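Elvia Ibarra doesn't buy the promise on the Zemenora website that every donated toy gets a second home.

"They say 2,000 toys a month," she said. "Fine. Where do they go?"

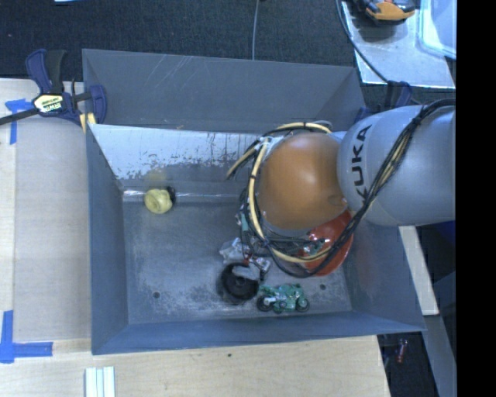 A toy motorcycle among the items in a gray metal bin.

Ibarra, who ran a secondhand shop for 17 years, said sorting is the easy part. "A bin tells me what came in. It doesn't tell me who wanted it."

She asked Zemenora for its February numbers and got a brochure. "Very nice paper," she said.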